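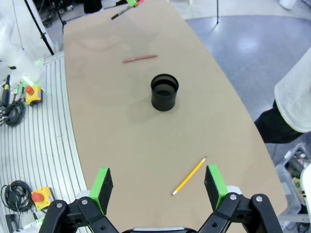
Last changed: Wednesday, 4:15 pm

Speaker notes, Felista Mosoti, Teltholm

Start with the chore: pens and pencils into a cup. Any kid can tidy a desk. Can a machine do it yet? Sort of.

Pause. Ask who'd pay for it.

A pencil lying flat is a hard grab. A marker is fatter and easier.
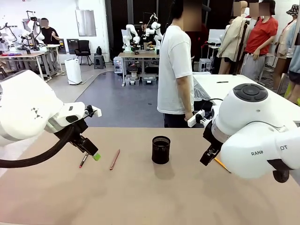 Two arms help with reach, but they have to keep out of each other's way. Shop-floor bins are next, then Mélanie's bit on labour costs. Leave 4 minutes for questions.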